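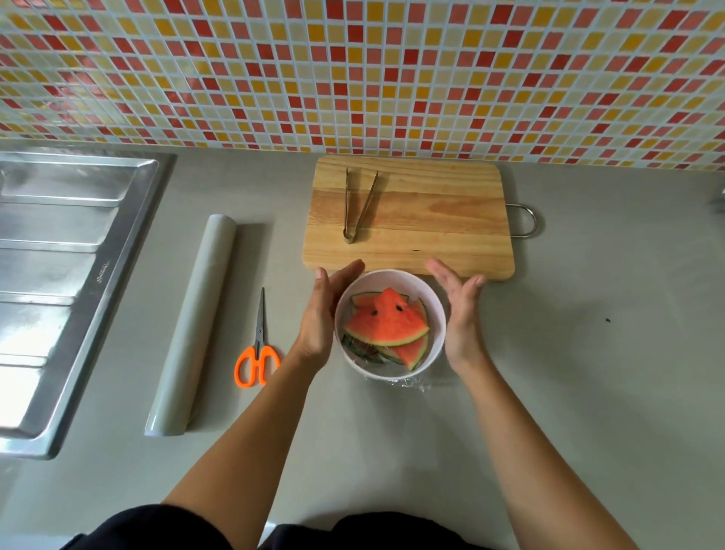

Frischhaltefolie gehört zu den Dingen, an denen Haushaltsroboter zuverlässig scheitern. Eine Schüssel mit Melone abzudecken dauert bei einem Menschen kaum länger als der Griff zur Rolle. Die Folie wird abgezogen, abgetrennt, über den Rand gelegt und mit beiden Händen angedrückt. Wenn sie dabei zusammenklebt, zupft man sie auseinander oder drückt sie eben zerknittert fest. Für eine Maschine ist jeder dieser Schritte ein eigenes Problem.

Das fängt beim Sehen an. Durchsichtige Folie hat für eine Kamera kaum eine Kontur. Sie spiegelt, und hinter ihr ist alles zu sehen, was auch ohne sie zu sehen wäre. Tiefensensoren messen oft durch sie hindurch. Auf einer glatten grauen Arbeitsplatte neben einer Edelstahlspüle wird es nicht einfacher, da glänzt auch der Rest.

Bei Jelta, einem Entwickler von Greifarmen für Küche und Werkstatt, steht die Folie deshalb seit November auf der Testliste. Die Aufgabe lautet: Schüssel abdecken, Rand dicht, Inhalt unberührt. In 3025 Durchläufen hat der zweiarmige Prototyp sie 1929-mal erfüllt. In den übrigen klebte die Folie am Greifer, riss ein oder lag nur lose auf. Ein Durchlauf galt nach 3 Minuten als gescheitert. Abgetrennt wurde die Folie vorher von Hand. Mit einer Schere arbeitet das Gerät bisher nicht.

Der Konkurrent Juver geht einen anderen Weg und lässt die Folie ganz weg. Sein Küchenmodul setzt feste Deckel auf genormte Behälter, und das klappt gut, solange die Behälter aus dem eigenen Sortiment kommen. Eine gewöhnliche runde Schüssel aus dem Schrank erkennt das Modul zwar, einen passenden Deckel hat es dafür nicht.

Weiter ist die Technik dort, wo sich nichts ändert. In der Verpackung von Obstschalen wird seit Langem maschinell foliert. Die Anlagen von Vultex spannen die Folie von der Rolle, ziehen sie über die Schale und verschweißen sie. Jede Schale hat dieselbe Höhe, jede kommt an derselben Stelle an. Ragt ein Stück Melone über den Rand, sortiert die Anlage die Schale aus, und ein Mensch legt nach.

In der Küche ragt fast immer etwas über den Rand. Das Schneidebrett liegt heute weiter links als gestern, die Zange ist darauf liegen geblieben. Das Projekt Pelupessy, an dem drei Hochschulen beteiligt sind, sammelt deshalb Aufnahmen von Alltagsgriffen, bei denen beide Hände gebraucht werden. Die Modelle sollen daraus lernen, wie fest man drückt und wann man nachfasst. Den Druck selbst zeigen die Bilder allerdings nicht, er muss geschätzt oder mit Sensorhandschuhen gemessen werden.

Kaufen kann man ein Gerät, das Reste abdeckt und in den Kühlschrank stellt, bislang nicht. Jelta will zunächst eine Version für Großküchen anbieten, mit vorgeschnittener Folie und Schüsseln in zwei Größen. Einen Preis nennt die Firma noch nicht.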